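4.3 Unplanned stops during the chopping task

The Curkham cell was left running the spring onion programme for two afternoons in January. Over 257 cuts the arm went into protective stop 19 times. Each stop left the blade down, and the programme had to be restarted by hand from the first waypoint.
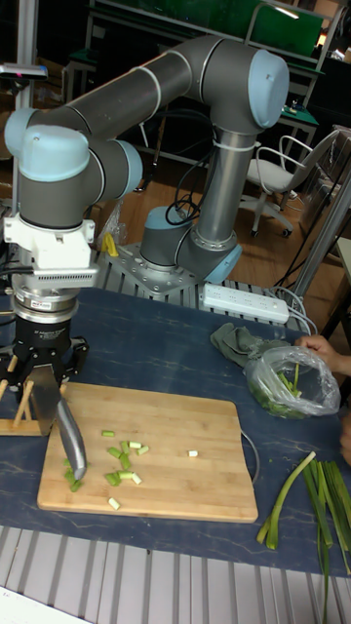

We first blamed the force limit, which Kumarasinghe's earlier report had set low for soft fruit. Raising it made little difference. The log showed that most stops came at the end of the downward stroke, when the tip of the knife meets the wooden board as it does here, with the sensor above the gripper taking the whole load. The zero offset had drifted – the Virkix script only cleared it at start-up. Clearing it before every cut brought the stops down to 2 in the next 91 cuts.

The second problem was more serious. Our risk assessment assumed that onions would be loaded with the arm switched off, but a hand could reach the bag beside the board while the programme was live. We have now added a hold step to the loading routine. A light curtain from Astano is on order and had not arrived at the time of writing.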